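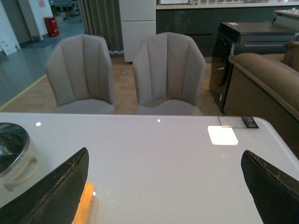 Home Projects Reports Publications Contact

Himham: view-weighted contact estimation for two-finger manipulation
Progress report to Lorkance, second reporting period
Submitted 4/7/23

Status

The project is on schedule against the revised plan, with one exception. Work on the contact estimator (Ouali) is complete to the standard set out in the plan, and the first full evaluation on the cooking-pot task has been run. The labelling tool (Raster) is in daily use. The exception is the lighting study, which has been moved into the next period for the reasons given under Difficulties.

Spending is within the approved budget lines. The underspend on equipment comes from a second depth sensor that was planned and then not bought. We ask that the amount be carried forward to the lighting study.

Background to this period's work

The earlier report described a policy trained on head-camera video alone. It did well on opaque, matte objects and badly on glass and polished metal. Failures were concentrated in the last few centimetres before contact. The arm would reach the right area, slow down, and then either close early above the object or press the fingertips into it. Adding demonstrations helped with the approach but made no useful difference at contact.

Our reading was that the policy had no reliable estimate of when the fingers were near a surface. The head camera sees the whole table but loses the contact point as soon as the gripper moves over it. The wrist camera keeps the contact point in view, yet its picture of the table changes with every small movement of the arm, and a good part of it is taken up by the fingers themselves. Joining the two streams with equal weight gave a result slightly worse than the head camera by itself. The wrist stream added noise during the approach, when it was least needed.

The proposal for this period was therefore to learn a weight for each view as a function of the arm's state and of what each view contains, and to train that weight against a contact signal and not against task success.

Method

Ouali is a small network placed between the image encoders and the policy. It takes the encoded head and wrist views, the joint positions and the gripper opening. It returns two things: a single number for the share given to the wrist view, and an estimate of the time remaining until contact. The second output is used only in training. The policy receives the weighted views and never sees the contact estimate directly.

The contact signal comes from motor current in the gripper and the wrist joint. We mark contact at the first sustained rise above a threshold set for each session. A contact mark is then carried backward through the recording to give every earlier frame a time to contact. Frames with no contact following them in the same motion are left out of the loss. 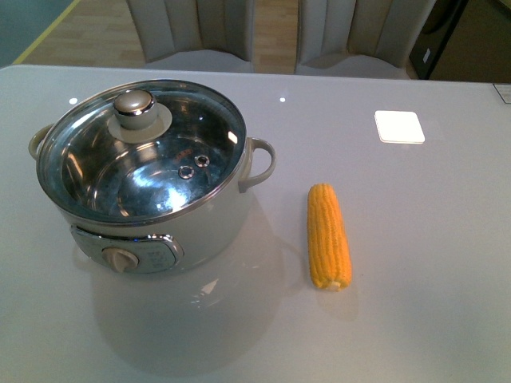 The choice of task follows from this. The cooking pot and the ear of corn were kept from the earlier period so that results could be compared, and the two objects place different demands on the estimator. Corn is matte, strongly coloured and easy to find from either view. What matters there is the angle of the fingers relative to the long axis. The pot has a glass lid with a steel band around it and a polished interior that shows through the glass. A depth sensor returns values from the lid, from the bottom of the pot, or from neither, and the mix changes with the position of the arm. The table top is also glossy, so that both objects have a second, fainter copy beneath them in the head view.

The full task has three stages: lift the lid by its knob and set it down, pick up the corn, and place the corn in the pot. A trial counts as a success only when all three are completed without help. The pot is unpowered throughout, and no trial involves heat or water.

Data

We collected 144 demonstrations of the full task by teleoperation. The starting position of the corn was varied between demonstrations, both in distance from the pot and in rotation. The pot was moved less, and always within reach of the arm from the left. Demonstrations in which the operator made a mistake and recovered were kept and tagged. Those in which the lid was dropped were kept for the contact loss and removed from the policy data.

From these recordings we selected 3454 frames for hand checking in Raster. The checker sees the two views side by side with the current trace underneath and confirms, moves or deletes the contact mark. Most corrections were to the lid stage. The knob is light to grip and the current rise is slow, which places the automatic mark late. For the corn the automatic mark was seldom changed.

Raster was written for this project but has few ties to it. It reads any pair of time-aligned streams and one numeric trace. The code has been cleaned up and a short manual written. We intend to release it with the data at the end of July if Lorkance has no objection.

Results

The evaluation used 30 trials of the full task for each condition, with the same set of starting positions. Lighting was left at its normal room setting. The operator resetting the table was not told which condition was running.

Head view only: nine successes.
Head and wrist, equal weight: eight successes.
Head and wrist, weighted by Ouali: 21 successes.

The improvement is nearly all in the lid stage. Picking up the corn was already reliable under every condition, and the differences there are too small to mean anything at this number of trials. Placing the corn in the pot improved slightly, though most of this follows from the lid having been set down clear of the rim.

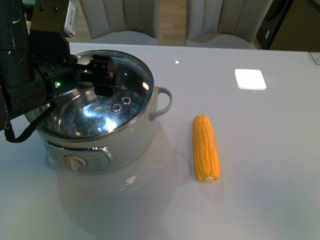 The learned weight behaves in a way that can be checked against the recordings. During free motion it stays low and the policy works almost entirely from the head view. It rises when the gripper comes over an object, and the rise is earlier for the pot than for the corn. In the head view with the arm in from the left, the two black fingers extend over the middle of the lid while the vents remain visible just below the gripper and bright curved streaks show through the glass. The position of the pot is well defined at that point, and the height of the fingers above the lid is hard to judge. The wrist view is given most of the weight in poses of this kind. For the corn, where the rows of kernels and the pale cut end are plain in the head view, the weight moves later and less far.

We looked at whether the network had simply learned the joint positions at which contact tends to happen. With the images blanked and the joint positions kept, the weight still rose over the usual lid position, but it no longer followed the pot when the pot was moved. With the joint positions removed and the images kept, it followed the pot but rose unevenly. Both inputs are in use. The balance between them probably depends on how little the pot was moved in the demonstrations, and we would not claim that the present estimator carries over to a pot placed freely on the table.

Failures

The remaining failures under the weighted condition fall into two groups. The larger group consists of grips that take the knob off centre, so that the lid tilts on lifting and slips as it is moved sideways. Contact timing is correct in these cases. The fault lies in lateral position and the estimator has nothing to say about it. The smaller group involves the arm stopping above the lid and making small corrections until the trial times out. In the traces the weight moves back and forth between views during these stops. A smoothing term on the weight removes the effect in replayed data but has not yet been tried on the arm.

Difficulties

Reflections from the ceiling lights fall on the table and on the steel band of the lid. They are fixed in the room but move in the wrist view as the arm moves. In one early training run the estimator used a bright patch on the table as a landmark, and its performance fell when a light was switched off. The final run used random brightness and masked patches, and we have not seen the behaviour again. A proper test requires lights that can be moved and dimmed. The fixtures available to us allow neither, and for this reason the lighting study was postponed.

The edges of the finger pads are worn. Wear changes the grip on smooth parts and also the appearance of the fingers in the wrist view, which the estimator may be using. Replacement pads have been ordered. We will repeat a part of the evaluation before and after they are fitted and report both.

The threshold for the current signal has to be set by hand at the start of each session. It drifts as the arm warms up. An automatic setting is simple in principle and is next in line after the smoothing term.

Plan for the next period

Run the smoothing term on the arm and repeat the full evaluation.
Collect further demonstrations with the pot placed freely, including positions on the right half of the table.
Fit the new pads and measure the effect.
Begin the lighting study, subject to approval of the carry-forward.
Release Raster and the checked frames.

Decisions requested from Lorkance

Approval to carry forward the equipment underspend.
Agreement to the release of Raster and the checked frames under the terms in the funding agreement.
Confirmation that the final report may cover the cooking-pot task alone. The drawer task listed in the original plan would need a separate set of demonstrations, and we would prefer to spend that time on free placement of the pot.

Related items
Himham: first progress report
Raster user manual (draft)
Ouali training settings and loss terms
Notes on setting the contact threshold
Revised project plan and budget lines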